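ok thread on the Drinness / Flimstead talks bc my replies are a mess

two delegations, same hotel, seperate floors. Prime minister of Flimstead landed a little before noon, handshake on the steps, no questions taken. Photographers got maybe one usable shot

main item is the ferry treaty. Drinness wants the Corrigan crossing reopened to freight. Flimstead says passengers first, freight after a review. Same fight as October, same folders probably

the text is 192 pages. I have read the annex on port fees so you dont have to. You're welcome
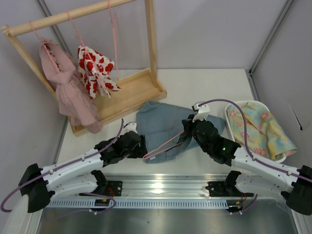 2 min read

fees: trucks over the limit pay at both ends under the current draft. Drinness hates this. Their trade minister called it "a toll on being our neighbor" at the airport

also in there, 10 year term, either side can walk with notice. That's new. Last draft had no exit at all

jobs number going around is 2946 for the Brelano docks. That's from the Flimstead side only, havent seen a source, pls stop quoting it at me like its settled

joint statement was due at 4. Then 5. Now "this evening"

dinner is still on, I'm told. Toasts yes, signing no

someone asked if the foreign ministers met alone. Yes, before lunch, no readout from either office

ok podium just went up in the lobby, only one flag so far. going down there, more when theres more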